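Mordale 集体住宿用绗缝床垫
产品编号：MD-502
制造单位：Steltonell 寝具制造公司
适用场所：学生公寓、职工宿舍、培训中心、招待所及其他集中住宿场所

产品概述

Mordale 绗缝床垫为集中住宿场所设计，供需要统一采购、统一更换和统一维护寝具的单位选用。产品采用独立袋装弹簧结构，上下两面均可使用，面料与芯体之间设可拆卸外罩。本系列自投入生产以来，主要供应对象为住宿管理部门和后勤服务单位，不通过零售门店销售。

本页所列参数适用于现行版本。旧版床垫的外罩与现行版本尺寸相同，拉链位置不同，订购替换外罩时应注明床垫侧标上的版本字母。

面料与颜色

面料为绗缝针织布，填充层与表布经机器缝合固定，使用过程中填充物不易移位。常备颜色为浅绿、米白和浅灰。其他颜色可按订单生产，交货期另行商定，最低订购量见“订购与交货”一节。

不同批次的面料可能存在轻微色差。对同一楼层或同一房间有颜色一致要求的单位，应在订单中注明“同批面料”，由制造单位统一安排裁剪。后续补购时，可随订单寄送原面料小样，供比对使用。

浅绿色床垫表面为重复排列的小方格，格间以褐色细线分隔。
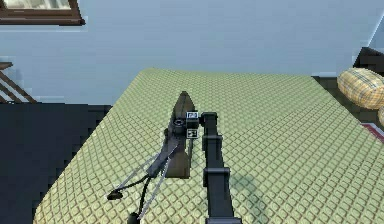
主要技术参数

标准宽度：90厘米
标准长度：200厘米
总厚度：20厘米
双人规格弹簧数量：1,053个
单人规格弹簧数量：502个
弹簧类型：独立袋装，五区排列
边缘支撑：四周加强泡沫框
外罩：三边拉链，可拆卸
提手：长边每侧两个
硬度等级：中等偏硬

单人规格另有加长型，长度为210厘米，其余参数不变。双人规格的宽度有140厘米和160厘米两种，上表所列弹簧数量适用于160厘米宽度。需要非标准尺寸时，请提供床架内框的净长与净宽，不要以旧床垫的实测尺寸代替。

结构说明

床垫芯体由弹簧层、隔离层和舒适层组成。每个弹簧单独封装于无纺布袋内，袋与袋之间以热熔胶点状连接，翻身时相邻区域的牵动较小。隔离层采用压制毡，用于防止弹簧端部磨损上层材料。舒适层为高回弹泡沫，上下对称布置，因此床垫可以翻面。

加强泡沫框沿四周连续设置。集中住宿场所的使用者常坐于床沿阅读或穿鞋，边缘部分受力较多，框体密度高于芯体其他部位。

与床架的配合

床垫应放置于平整、通风的支撑面上。条板床架的条板间距不宜超过6厘米，条板应无松动、断裂或突出的钉头。金属网面床架须加铺隔垫后方可使用。箱式床体应留有通气孔，箱内不宜长期堆放潮湿物品。

制造单位另供应 Gilchrist 条板床架，其内框尺寸与本产品单人规格相配，可一并订购。床架为散件包装，附安装图及内六角扳手。

房间布置与陈设

住宿房间的床位布置应首先满足通行和疏散要求。床的长边一侧应保留不小于60厘米的通道，床头不宜紧靠暖气片。靠外墙摆放时，床垫与墙面之间宜留出空隙，以利空气流通，并便于整理床单。

在颜色搭配方面，浅色床垫外罩适用于多数室内环境。墙面采用浅蓝等冷色时，地面可选用深蓝或深灰，床上用品则以白色或浅绿为宜。墙面采用暖色时，建议选用米白外罩。整栋建筑统一改造的，可先完成一间样板房，经使用部门确认后再确定全部订购颜色。

地面材料应便于清扫床下区域。铺设地毯的房间，应适当增加吸尘次数，床下部位每月至少清理一次。

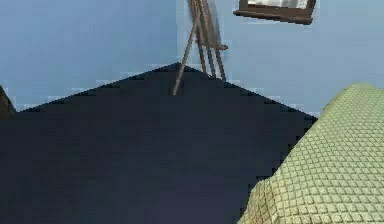

日常使用与维护

新床垫拆除包装后，应在通风处静置24小时再铺设床单。包装薄膜须全部去除，不得留在床垫上使用。

启用后的前三个月，每两周翻面并调头一次，此后每季度一次。翻转时应由两人操作，使用侧面提手辅助移动。提手仅供调整位置，不得用于悬挂或长距离搬运。

外罩可使用中性洗涤剂机洗，水温不超过40摄氏度，不得漂白。晾晒时应平铺或搭挂于宽杆上，避免强烈日光直射。外罩不宜高温熨烫，如需整理褶皱，应将外罩拆下后置于熨衣板上，使用低温档并垫布操作。热的电器不得直接放置在床垫表面。

芯体不可水洗。局部沾污时，用拧干的湿布擦拭，并在完全干燥后装回外罩。发生大面积浸湿的，应停止使用，并与售后部门联系。

建议住宿单位为每张床垫建立记录，载明启用时间、所在房间、翻面情况和外罩清洗情况。侧标上印有序列号，可作为登记依据。

检验与质量保证

每批产品出厂前均进行尺寸、缝线、拉链和外观检验，检验单随货提供。芯体质量保证期为五年，外罩为两年，均自交货签收之日起计算。

下列情形不属于质量保证范围：使用不符合要求的床架造成的变形；自行拆解芯体；因熨烫、漂白或接触热源造成的面料损伤；搬运过程中折叠床垫造成的弹簧损坏。

正常使用中产生的轻微压痕不视为缺陷。压痕深度应在无负载状态下测量，测量前床垫须静置两小时。超过2.5厘米的，可申请检查。

订购与交货

常备颜色的最低订购量为20张，定制颜色为90张。替换外罩可以单件订购。报价包含平压包装，不包含卸货上楼及旧床垫回收，上述服务可在询价时一并提出。

Luddale 仓库负责常备规格的发货。每年11月进行库存盘点，盘点期间仅办理已确认订单的发运。收货时应当场核对数量和包装状况，外包装破损的，应在送货单上注明，并于五个工作日内书面通知。

询价时请提供下列信息：

单位名称及收货地址
规格、颜色与数量
床架类型及内框尺寸
期望交货时间
是否需要同批面料
卸货地点有无电梯或装卸平台

机构客户业务联系人：Floor Vermeulen，Steltonell 寝具制造公司机构客户部。面料小样可免费索取，每单位限三种颜色。

本页技术资料更新日期：2022年4月30日。参数如有调整，以书面报价单所附技术文件为准。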